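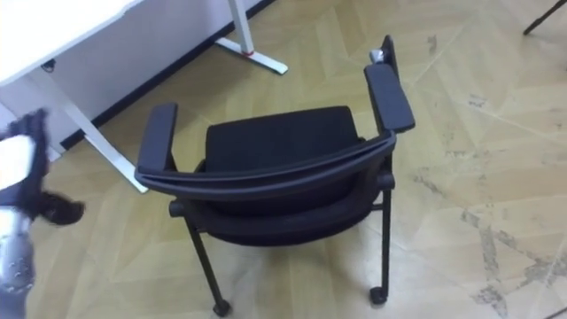 Gallery > Rooms > Erker > Chair and desk

The chair and the desk in Erker

Erker is the smallest of the rooms on our floor, and it was the last to get its furniture. This page shows how the chair and desk stand now. It goes with the pages for Girell and Gaber, which were finished in December and use the same kind of white desk. The photographs are by Tarek Majali, and the notes were added on 27 May 2021.

The first picture, at the top of the page, has the black chair on the parquet, behind it the white desk. The floor is light wood laid in large chevrons. It was there when we took the rooms over and we have kept it in all of them except the corridor, where it was past repair. The chevrons make it easy to see when a desk has been pushed out of line, and people do notice.

About the chair

The chair has thin black legs with small casters, and fixed pads for the arms. We looked at 17 chairs before choosing one for this room. Most of them were higher at the back and would have stood well above the desk top. We wanted a low one because Erker is narrow, and anything tall in the middle of it makes the room feel full. The back of this one is a single curved rail that runs round from one armrest to the other, with the padded seat inside it.

Black was chosen over grey for the simple reason that the grey would have taken another 5 weeks to arrive. The seat is square and well padded. Two people who have used it for full days say it is comfortable, and one who is rather tall says he would like the armrests a little higher. He has been offered the chair from Gaber in exchange and is thinking about it.

The casters are small. On this floor that is fine, but the chair should be lifted over the door strip and not pushed, or it catches. Please do not drag it sideways either. The parquet was sanded and oiled again before we moved in, and the oil marks more easily than varnish would.

About the desk

The desk is white, top and legs, with long feet that lie flat on the floor. The feet reach out a fair way from the legs, so the chair has to be drawn back a little before it is turned. After a day or so you stop thinking about it. There is a small touch of red low down where one leg meets its foot, and that is the only bright colour on the furniture.

All the desks came through Stemska, who also delivered the shelves for Girell. They were put together in the rooms, as the stairs turn too tightly for a finished desk to be carried up. The whole order for Erker, desk and chair together with delivery, was kept under 1,000 euros.

White tops show pencil and coffee. A damp cloth takes off most of it if it is done the same day. The cleaners wipe the desks every week but will not move papers, so a desk that is covered on cleaning day stays as it is until the next time. 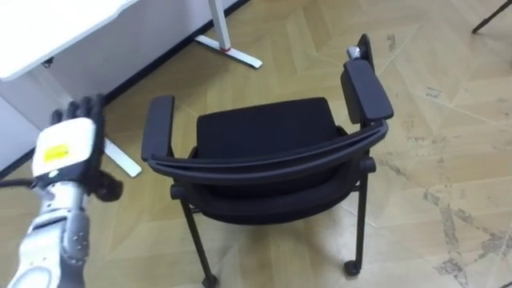
The chair at the desk, second view

Another look at the same corner, with the low back of the chair towards us and the desk beyond. The left armrest points towards the desk side, and one of the feet of the desk can be seen on the floor between the desk and the chair. The feet are the part most people ask about when they are measuring for a rug.

There will be no rug in Erker. We tried one for a short time, and the casters sank into it and the edge curled up against the feet of the desk. It has gone to Girell, where it lies under the low table and does no harm.

Still to come

A lamp for the desk has been ordered. It will be the clamp type, so that the top stays free for drawings. A row of coat hooks will go up by the door once the wall has been filled and painted. The window blind works but is slow to come down on the left side, and somebody is coming to look at it.

Anyone who would like to use the room can put their name on the sheet outside the door. Mornings are the better time, as the light comes in from the side and does not fall on the desk. Please leave the chair facing the desk when you go.

Pictures of the coat hooks and the lamp will be added to this page when they are in place. The pages for Girell and Gaber are in the same part of the gallery.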